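Communiqué de presse

Velta ouvre l'accès à Jorkumow, module d'apprentissage par téléopération pour bras manipulateurs

Hodach, le 12 mai 2018

La société Velta annonce la mise à disposition de Jorkumow, un module logiciel qui enregistre les gestes d'un opérateur pilotant un bras à distance et les convertit en trajectoires rejouables. Le module s'adresse aux laboratoires et aux intégrateurs qui programment des tâches de prise et de dépose.

L'opérateur commande le bras au moyen d'une poignée à retour d'effort. Positions articulaires, ouverture de la pince et flux vidéo sont horodatés et stockés dans un fichier unique. Un mode de guidage manuel, dans lequel le bras est déplacé directement à la main, produit des enregistrements au même format. Les deux types de démonstration peuvent être combinés dans un même jeu d'apprentissage.

La tâche de référence livrée avec le module consiste à déplacer des pièces sur un échiquier réduit, à cases bleues et blanches. Elle est exécutée en simulation avant tout transfert sur le bras réel.
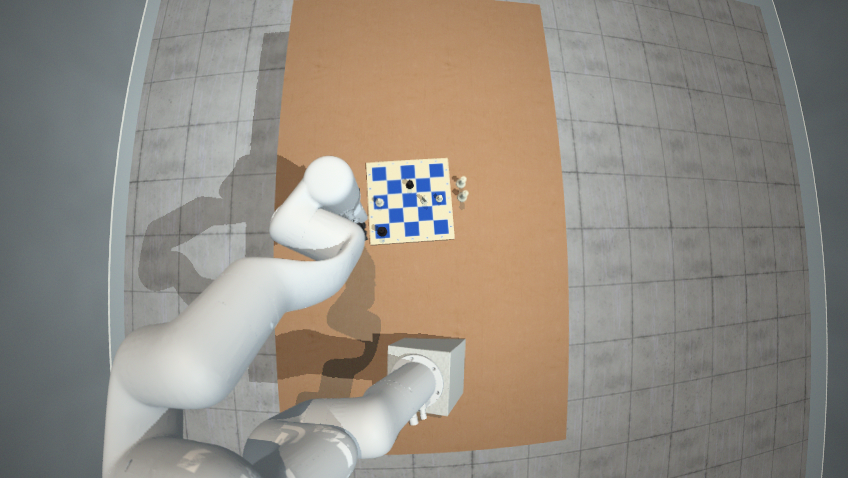

Par Brynhildur Riis
Service technique, Velta

Le jeu de données de référence comprend 741 démonstrations, enregistrées en mars par 7 opérateurs. La durée médiane d'un déplacement est de 55 secondes en téléopération. Les essais interrompus sont conservés et signalés par un champ distinct, afin que l'utilisateur puisse les exclure ou les exploiter comme contre-exemples.

L'environnement simulé repose sur le moteur Kvaran, développé en interne. Il restitue les ombres portées et la distorsion de l'objectif, deux paramètres réglables par fichier de configuration. Le pas de calcul et le modèle de contact entre les doigts et la pièce sont également modifiables.

Jorkumow est proposé sous licence annuelle au tarif de 800 euros hors taxes par poste. La licence inclut le jeu de référence, le moteur Kvaran et les mises à jour correctives. La poignée de commande est vendue séparément.

Contact presse : Velta, service communication, Hodach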